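Godden Public Library to Extend Evening Hours Beginning in December

The Godden Public Library will remain open until 9 p.m. on four evenings each week beginning in December, following a review of how residents use the Moya Street building and its two branches. The Vodon branch will keep its present schedule.
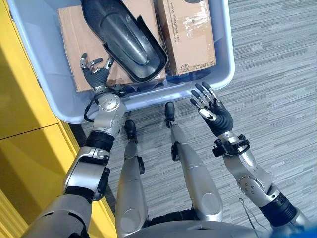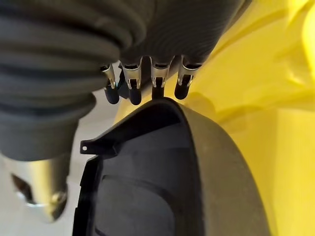
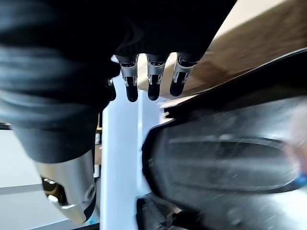
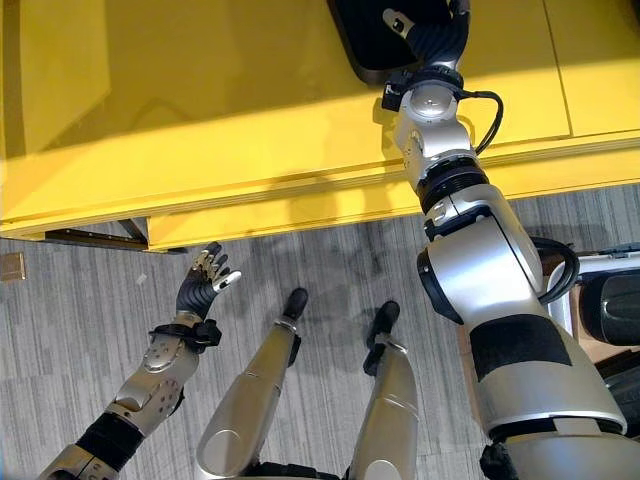 Issued by: Office of Community Services, Library Division

The change adds 34 hours of public service each month at the main building. Reference staff will be on duty throughout the added hours, and the local history room will be open by appointment until 8 p.m. The children's room will continue to close at 6 p.m.

"Residents who work during the day have asked for this for several years," said Shanthi Karunaratne, director of the Library Division. "We looked at moving hours from the morning to the evening and decided against it. The mornings are well used, particularly by older patrons and by families with small children, and we did not wish to take anything away from them."

The review was carried out over the spring and summer and drew on door counts, computer reservations and a written survey. The division received around 300 completed surveys, the majority of them from cardholders at the main building. Later closing was the most frequent request. Additional study seating and a longer loan period for new fiction were also mentioned often.

The loan period for new fiction will remain at two weeks for the present. The division will report on the waiting lists for these titles in the coming year before recommending any change. Study seating on the second floor will be increased by 30 places once the older periodical shelving has been removed. Bound periodicals now held there will be moved to the lower level and may be requested at the reference desk.

Meeting rooms may be reserved for the new evening hours by any resident or community group holding a current library card. The large meeting room seats 200 and the small room seats 12. Reservations will be accepted up to three months ahead, and there is no charge for groups that do not collect admission. Groups must leave the rooms 15 minutes before closing.

Parking in the Mevero lot behind the library will be free after 6 p.m. The rear entrance will be locked at 8 p.m. — patrons arriving after that time should use the Moya Street doors. The book return at the rear of the building stays open at all hours.

Printed schedules are available at the circulation desk and at both branches. Questions about the new hours or meeting room reservations may be directed to the circulation desk during regular hours.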